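How a Robot Decides What to Do Next

A page for young readers from the Baniritz Learning Center

A robot has motors to move with and cameras to see with. Neither is of much use without software. Software is the set of instructions that runs inside the robot's computer. At Baniritz, visitors often ask how these instructions are made. This page explains the main parts.

Seeing

A camera picture reaches the computer as a long list of numbers. Each number tells how bright or how colorful one tiny dot is. The part of the software called perception sorts these dots into things: a shirt, a pillow, a toy. Cloth is difficult for it. A cup keeps its shape when it is lifted, but a shirt changes shape every time it is touched.

Planning

Next, the software chooses what to do. A plan for folding a shirt may have only 3 large steps, but each one is divided into many small ones. Where should the fingers close? How high should the cloth be lifted? The planner must answer before the arm moves.

Control

Control turns the plan into motion. The program used in our Monday workshop, named Farkalis, checks the position of the fingers 100 times each second. If they have moved too far, it corrects them at once. Malou Hjaltadóttir, who wrote much of Farkalis, compares this to riding a bicycle in a straight line, which takes many small turns of the handlebars.

Learning from people

Some software learns by studying what people do. A person holds a gripper in each hand and carries out a household task, while a camera on the tool records the work. The software then looks for patterns in the recordings. Our collection for clothing has 262 of them.
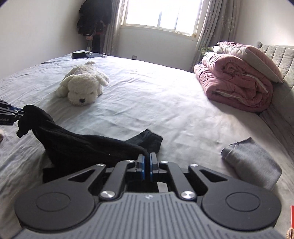
Why does a robot need to study the same task so many times?

Each attempt is a little different. The cloth may lie in another place, or the light may change. By studying many attempts, the software learns which movements suit each situation.

Words to know

Gripper: the part of a robot or tool that holds things.
Perception: working out what the camera has recorded.
Planner: the software that chooses the steps.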